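Plot items gone after the Hollesau server merge

I came back to Flirolent after a long break. My old server got folded into Hollesau in June, and my character and gold came across fine. My house plot didn't. I had over 3000 placed items on it. The housing menu shows "no active property" and error 1601. Is all of it lost?

Kao_marsh

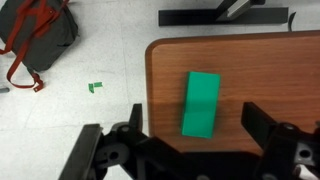
I've already tried a file repair and a fresh login from the character screen. Same error both times.

brasance

Nothing is deleted. Plots were packed up before the merge and put in storage. Go to the housing clerk by the north gate, pick "Reclaim property", then choose an empty lot the same size or bigger. Your layout gets saved as a template. Error 1601 only means no lot is assigned yet.

Place the template before you buy any furniture. It will only load on a bare lot. 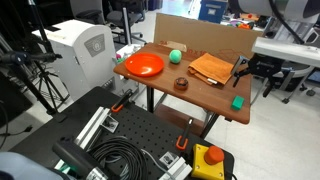 Photo: submitted by user

Bigger layouts come back in batches of 281 items, so wait for each one to finish before you start the next. If you log out partway it picks up at the same batch.

tallowfen

what he said. mine took 20 minutes. two wall lamps ended up in the mailbox, check there too

oldgate7

I think you need a subscription for the big lots now? Not sure, I only have a small one.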